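Bedroom safety check, room 4
By Fereshteh Shahbazi, Friday

Headboard — panels firm, OK.
Pillows and duvet — OK.
Blanket hem — hangs at the foot, watch for tripping. Deduct 3.
Nightstand drawers — one sticks. Deok-su Do to plane it in January.
Lamp — cord sound, plug tight.
Basket — fine for clothes, but keep it out of the walkway by the bed.

Clothes and bedding, same room: 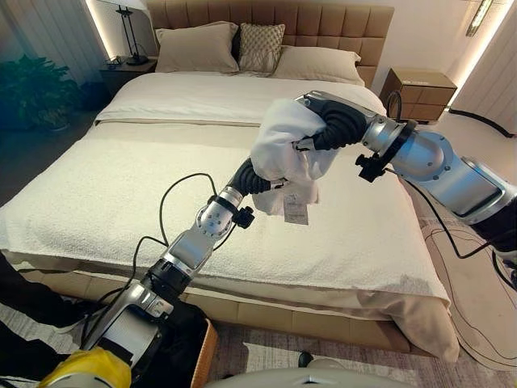
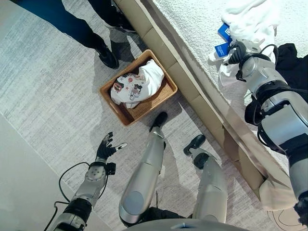
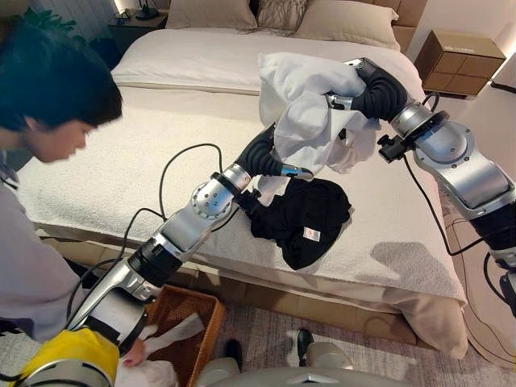

Filed under: Bedrooms

Clothes should be off the bed before lights out. Recheck the drawer at 5.

2 shares · 3 comments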